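Keeping small pieces together

Dice, beads and spare game counters get lost because they are put away one at a time. Clear a patch of table first, tip everything out and spread it so that no piece sits on top of another. A small lamp at the back of the table helps with the darker colours, which are easy to miss on wood.

Use a shallow tray with a raised rim for anything you have finished checking. A bright one is best.
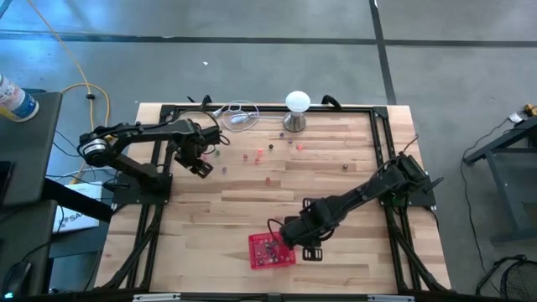 Work from the far side of the table towards you and leave the tray where you can reach it without stretching. Keep the lamp cord to one side. Dice go back in sets of six, beads by colour. Odd pieces can wait in a jam jar until the next sort.

A butcher-block top needs oiling every 15 weeks or so if you use it for hobbies. Wipe off the extra after 21 minutes and leave it overnight.

We use cookies to improve your visit to Cirley Home Tips. Accept all | Manage settings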